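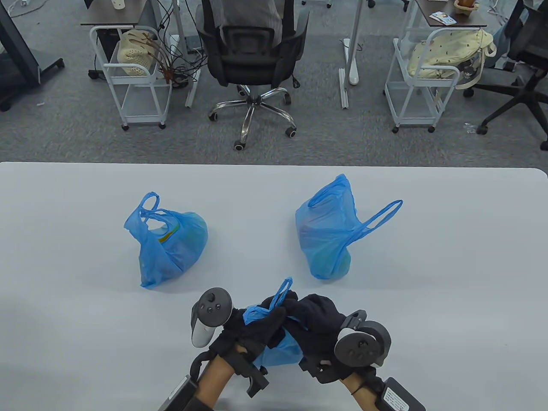 Blue carrier bags with the handles knotted.

How to set up a fruit and veg bulk buy with your neighbours

A bulk buy group pools its money, sends two people to the wholesale market and splits the produce at the other end. Ours has been going since January last year and covers Ilden Street and the two courts behind it. The steps below are the ones we use. They will suit a group of up to 20 households. Past that you will want a trailer and probably a different page.

Find your households

Put a note in letterboxes and ask for a phone number and a yes or no on fortnightly. Weekly is too much for most people and monthly means everyone has gone back to the supermarket by week three. Start with whoever answers. We lost a few in the first couple of months and picked up others over the fence.

Ask about allergies and strong dislikes once, at the start, and write them down. After that people get what is in the share. If you take individual orders you will spend the evening before each market run on a spreadsheet.

Set the kitty

Everyone pays the same amount before the run. Bank transfer, household name in the reference, money in by the night before. No transfer, no share. It sounds harsh but chasing payments is what finishes most groups off.

Keep back a small float for fuel, parking and the odd box that turns out to be bad underneath. Send the receipt to the group chat when you get home.

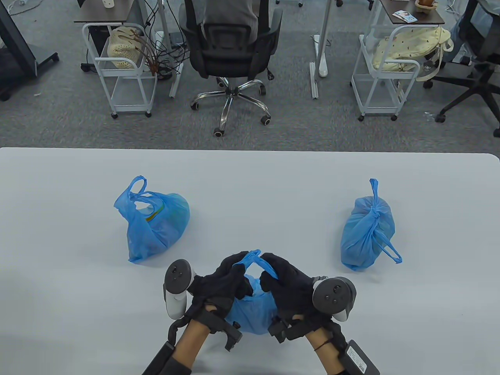

Page last updated: 17/03/2022

The market run

Check the opening hours and whether your market sells to the public on that day. Many only do so on certain mornings. Get there early if you want choice, or in the last hour if you want price. We go early.

Take:
a hand trolley
two old doonas or blankets to stop boxes sliding
cash in small notes
a list with the number of shares written at the top
a pen

Walk the whole floor once before buying anything. Prices for the same box of zucchini can be quite different from one end of the shed to the other. Buy heavy, hard things first (potatoes, pumpkin, onions, carrots) and load them on the bottom. Leafy things and stone fruit go in last.

Look under the top layer of every box. Ask first, then lift. A seller who won't let you look has answered your question.

For one share we aim for two sorts of fruit, a bag's worth of potatoes or sweet potato, onions, something green and leafy, something for salad and one item people might not buy for themselves. The last one causes the most conversation. Okra went well. Bitter melon had mixed reviews. 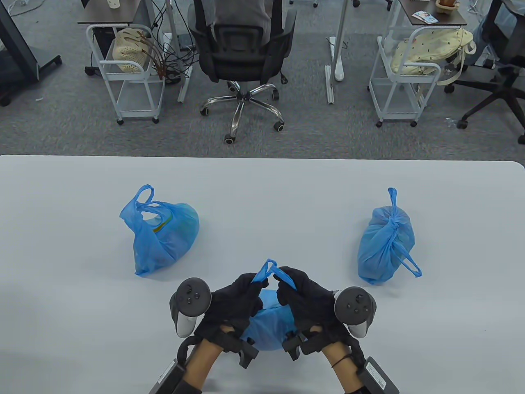

Rizwan Amarasinghe

Splitting the boxes

Use a garage or carport with a bench at a decent height. Set out one crate or bag per household and label them all before you open a single box.

Count what can be counted and weigh the rest. Kitchen scales are fine for beans and mushrooms. For potatoes we use a luggage scale hooked on a bucket. Do one product at a time, going down the line, and don't start the next until the first is finished.

Leftovers that won't divide go in a box at the end of the bench. Whoever comes to collect can take one thing from it. Whatever is left at the close goes to the two people who did the run.

Sajib Miah does our splitting with his daughters and they can get through it in 70 minutes, starting from a full wagon. Allow longer the first few times.

Pick-up

Set a window and stick to it. Ours is 3 hours. Households who can't make it arrange for a neighbour to collect. Anything still there at the end goes in the spare fridge overnight, and after that it is up for grabs.

Ask for crates and bags back at the next pick-up.

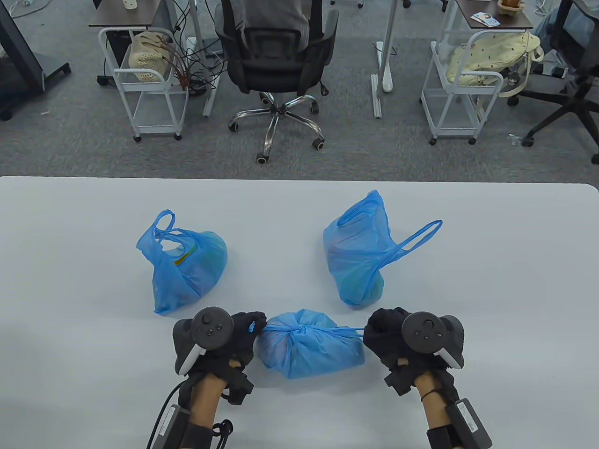 A tight knot on top.

Swapping the jobs

Draw up a roster for the next few runs and leave the last slot blank for swaps. Pair a new person with someone who has been before. People who can't drive or lift can look after the payments or the chat.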